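Home Features Reviews Field Notes Back Issues Subscribe

The hard part is the necklace

Ayantu Araya has put the same bracelet in the same tray more times than she cares to think about. She works for Kiltora, a small firm that gathers examples for learning systems, and since winter her job has been tidying up jewellery in a bedroom with a grip tool in each hand.

Every attempt is recorded and becomes one example. The current set, called Llewellyn, stood at 1,229 examples on Oct 31, 2025. Of those, 504 involve a chain of some kind, and those are the ones that take the time.

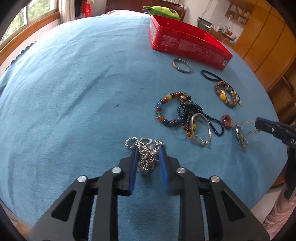

Page 40

A bangle is easy. It holds its shape, and there are only a few sensible places to grab it. A fine chain has no shape to speak of. Pinch it in one spot and the rest follows, or catches on the beads beside it. Araya uses the second gripper to hold back whatever is snagged, and she has learned to go slowly.

"If I rush, the example is no good," she says. "You'd be teaching it to yank."

The colours help a little. Dark beads stand out well against light blue cloth. Silver is harder, as it picks up glare from the window, and the team at first threw out recordings made on bright mornings. Robel Abera, who runs the project, put a stop to that. People tidy their bedrooms in all sorts of light, he says, and the system has to cope with it.
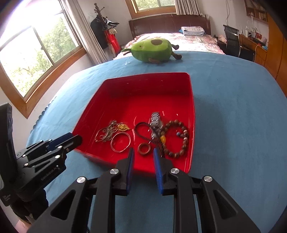 He also stopped asking for neat results. Early on, workers lined everything up in the tray, and the model trained on those recordings spent ages nudging things into rows. Now the rule is that an item counts once it is inside the walls and let go of. Tangles are allowed.

Failed grabs stay in too, provided the worker recovers. Abera reckons they are worth more than the clean ones, though he admits he can't prove it yet. A comparison is planned for December, using a test rig called Stultau and a batch of recordings with the fumbles cut out.

Kiltora wants over 800 more examples before then, from other homes and with other people's jewellery. Araya has asked for a few weeks on folding towels first.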